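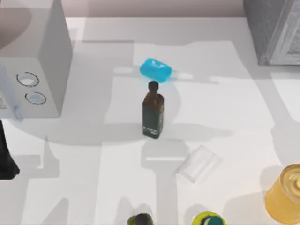

Getting the parish hall kitchen ready for the Lenten soup suppers

These notes are for whoever has the kitchen at Cedham in March. Most of them were written down by Ruairí Nic Aodha after last year's suppers, and a few have been added.

Soup

One large pot of lentil or split pea feeds more people than you would expect once there is bread on the table. Soak split peas if the bag is old. Old peas stay hard no matter how long they simmer.

Salt at the end. Two cooks tasting and salting the same pot is how we lost the barley soup.

Keep Friday pots meatless all the way through, including the stock. Check the label on bouillon cubes, as some vegetable ones list chicken fat.

To cool leftovers, divide them into shallow pans before they go in the refrigerator. A deep pot left on the counter during Stations is not safe to serve the next day.

Bread

Bake it the day before and wrap it in a clean towel. Warm the loaves for 11 minutes at 200 degrees if you are using the old oven from Clumlow, which is marked in Celsius. Slice after warming.

Candle wax on tablecloths

Let the wax harden, then lift off what you can with the back of a butter knife. Lay brown paper over and under the spot and press with a warm iron, moving to clean paper as it soaks through. Colored wax may leave a stain – dab it with rubbing alcohol and wash as usual. Test a corner first on the purple cloths.

Wax in the glass votive cups comes out after an hour or so in the freezer. Don't pour melted wax down the sink.

Palms

Fresh palms keep best in the refrigerator, wrapped in damp paper towels inside a plastic bag. Last year's blessed palms go in the basket by the side door, not in the trash. The Brophy room is too warm to store either kind.

Cleaning up

Wash the ladles by hand. Run the dishwasher with no more than 3 racks waiting, or the wet cups pile up on the floor. Roughly 200 paper napkins are left in the tall cupboard, so use those before opening the Tesarach box.

Turn off the urn at the wall and leave its lid off to dry.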